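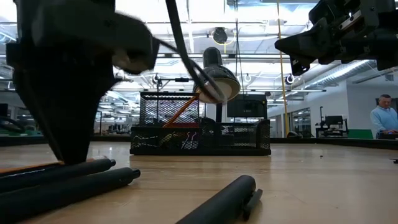
How bright does a reading light need to be?

Bright enough that the page is clearly lighter than the wall behind it, and placed close enough that your own head and hand don't shade what you are reading. The number on the bulb box is only part of it. Distance and shade matter as much.

Lighting a Home: Session Notes
Zorbridge Adult Education, Home Basics course
Notes revised 30 January 2023

These notes go with the second evening session. The first covered daylight and window coverings, and we won't repeat it. Bring the floor plan you drew for homework.

Watts and lumens

A watt measures how much power a bulb uses. A lumen measures how much light comes out of it. When nearly all household bulbs were the same type, people could use watts as a stand-in for brightness, and the habit stuck. An LED bulb sold as a "100-watt equivalent" gives off as much light as an old 100-watt bulb while using far less power. When you compare two LED bulbs, compare lumens.

The limit printed on a lamp socket is different. It is about heat, and it refers to the watts the bulb really draws. If the socket and the bulb packaging disagree about what is allowed, follow the lower limit. Some LED bulbs also carry a note saying they are not for enclosed fixtures. Heat builds up at the base of the bulb, where the electronics are, and shortens its life.

Color temperature

This is given in kelvins. The scale runs opposite to the way we talk: a low number is the yellowish light we call warm, and a high number is the bluish light we call cool. Most people prefer warm light in living rooms and bedrooms. In kitchens, laundry areas and garages opinions differ, and either is fine.

What tends to look wrong is a mix in one room. If you replace one bulb in a fixture that holds several, match the color temperature printed on the others. Write the number on your floor plan now so that you have it when you shop.

Color rendering

Color rendering is a separate matter from color temperature. It describes how well colors show up under a light compared with a reference source. The scale tops out at 100. A bulb with poor rendering can make navy and black socks look the same and make food look gray. It is worth paying for better rendering over a kitchen counter, at a bathroom mirror and in a closet. In a hallway you are unlikely to notice.

Three jobs for light

Ambient light lets you walk across the room safely. It usually comes from a ceiling fixture or from several lamps spread out.

Task light falls on a particular surface: a cutting board, a book, a sewing machine.

Accent light picks out a picture, a shelf or a plant. It is optional, and many rooms do well without it.

The common mistake in the floor plans handed in last September was one strong ceiling light doing all of these. It gives plenty of light in the middle of the room and leaves people working in their own shadow at the counters and desks along the walls.

Distance

Light from a small source falls off quickly. Move a bare bulb twice as far from the page and the page gets a quarter of the light. A shade or reflector changes the pattern somewhat, but the general rule holds well enough for planning. Before you buy a brighter bulb, try moving the lamp.

Side matters too. A right-handed person writing at a desk should have the lamp on the left, and a left-handed person on the right. For reading in a chair, the light should come from beside or slightly behind the shoulder.

Shades

A shade does two things. It hides the bulb from your eyes, and it decides where the light goes. An open-topped shade sends part of the light to the ceiling, which helps the whole room. A closed or opaque one keeps it down on the table. Pale fabric lets a fair amount through the sides; dark fabric or metal lets through little or none.

To check the height of a shade, sit where you normally sit and look across at the lamp. If you can see the bulb below the bottom edge, the lamp is too high for that seat or the shade is too short. Check it again standing up. With a lamp near a staircase, check from the stairs as well -- people forget that one.

Dust cuts the light more than you would expect. Unplug the lamp, let the bulb cool, and wipe the bulb with a dry cloth. A lint roller works on most fabric shades.

Dimmers

Not every LED bulb can be dimmed, and not every dimmer works with LEDs. An older wall dimmer may cause flicker, buzzing, or a light that won't go fully off. Look for "dimmable" on the bulb and then check the list of bulbs that the dimmer's maker has tested. Low-voltage fixtures, such as 12-volt track lights, run through a transformer, and the dimmer has to suit the transformer too. Ask an electrician about those.

Cords and outlets

Do not run a lamp cord under a rug or through a doorway where the door closes on it. Don't use an extension cord as permanent wiring. If a plug feels hot or the outlet is loose, stop using it and have it looked at. Lamps with a cracked cord should be rewired or thrown out; tape is not a repair.

Worked example: the Sasberg apartment

The plan on the back page is a living room in a Sasberg rental with a single ceiling fixture, a sofa on the long wall and a desk in the corner farthest from the window. The tenant can't change the wiring. One workable answer is a warm, moderately bright bulb in the ceiling, a floor lamp behind one end of the sofa, and an adjustable lamp at the desk. All of them have the same color temperature. Other answers are possible, and we will compare a few in class.

For next time

Mark every lamp and fixture in one room of your home on your floor plan. For each, write down the lumens, the kelvins and the wattage limit on the socket. Where the print has worn off, put a question mark.

Sit in each seat in that room after dark and note any bulb that shines in your eyes.

The next session is on outdoor and entry lighting. We meet in the Quezada building, ground floor, room 12.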